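Tallow 3 landed this month, and I've been running it on my bench long enough to have opinions, so let me get the news out before I start rambling.

For anyone who hasn't bumped into it, Tallow is the open source task layer from the folks at Jatorent. It sits between your motion planner and whatever you use for vision, and it decides what the arm does next and what to do when that goes badly. Version 2 was fine for pick and place. I used it for most of last year and only swore at it when a part had to go *into* something, which for me is nearly all the time, because I work on taking apart and rebuilding desktop PCs.

So the big item in this release is a thing they're calling contact plans. In the old version you gave the arm a goal pose, it went there, and if the part touched something on the way you got a fault and a stopped arm. Now you can write down the contact you expect – which direction, how much force, how far the part is allowed to travel before you give up – and the planner treats it as part of the move. You write it in the same YAML file as the rest of the task, so there's no second tool to learn (thank you!).

Memory modules are my favorite test for this. They're long and skinny, you have to line up the whole edge with the slot, and if you come in with even a small tilt one end goes down first and you're prying the thing back out with your fingers. In version 2 I had a pile of homemade retry code for that. It's gone now. The contact plan for a RAM stick is nine lines, and three of those are comments. 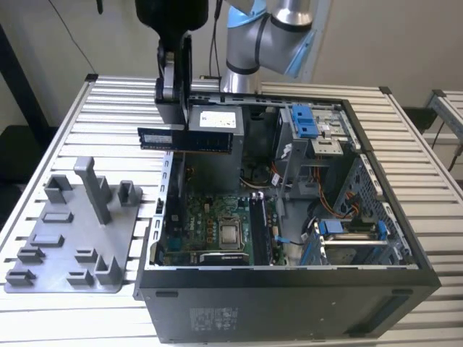
The other piece I was excited about is the new perception hook. Jatorent didn't write their own detector. They made a slot for other people's, and the first one that plugs in properly is Thambiah, the small pose estimation package that lots of us already had duct-taped onto the side of our setups. Thambiah now hands over its uncertainty along with the pose, and Tallow uses it. If the pose of a slot looks good along its length but shaky across its width, the search motion goes across the width and leaves the length alone. I know that sounds obvious when you say it out loud, but I've been writing search spirals by hand for years, and a spiral wastes half its time looking in places where the slot can't possibly be.

It still has trouble with dark parts inside dark cases. A black socket deep in a chassis, with the arm throwing a shadow over it, gives you a pose that jumps around from one reading to the next. The release notes mention this and suggest averaging six readings before you commit to a move. I tried it, and it does calm things down, at the cost of a pause that makes the arm look like it forgot why it walked into the room. A wrist light will probably do more for you than the averaging, but that's a hardware fix and I'm trying to stay on topic.

Planning inside tight spaces got some love too. You can now mark regions of the collision model as "soft", meaning the planner is allowed to pass close by but pays a price for it. I use this for cables. Nobody has a good model of where a loose bundle of wires is going to be, and in version 2 my choices were to pretend the wires weren't there or to block off so much of the case that no path was ever found. Soft regions are a nice middle ground, and the default cost was sensible enough that I left it alone.

Now the grumbling. The upgrade breaks every old task file, all of them, and the converter script only handles the simple ones. Mine choked on anything with a nested retry. The logging viewer has also moved into a separate package called Modside, which has its own install and its own config file, and for now it falls over on recordings with more than 1,000 events. That's not a long recording if you log contact forces! You can split the log by hand and it loads fine, but please, somebody fix this. There's an open issue for it and a patch in review as I write.

The docs are patchy as well. The contact plan pages are great, with worked cases you can copy. The page on soft regions is two paragraphs and a broken link, and I ended up reading the source to find out what units the cost was in. (It's per meter of path. You're welcome.)

If you're on version 2 and only moving boxes from one spot to another, I'd sit tight until the converter gets better. If you do any kind of insertion work, go grab it. Start with one task, rewrite it from scratch instead of converting it, and keep your old install around in its own environment until you trust the new one. I've still got mine.

The next point release is planned for February, with the Modside fix and, supposedly, support for planning two arms off one task file. I'll write that one up too once I've had a chance to break it.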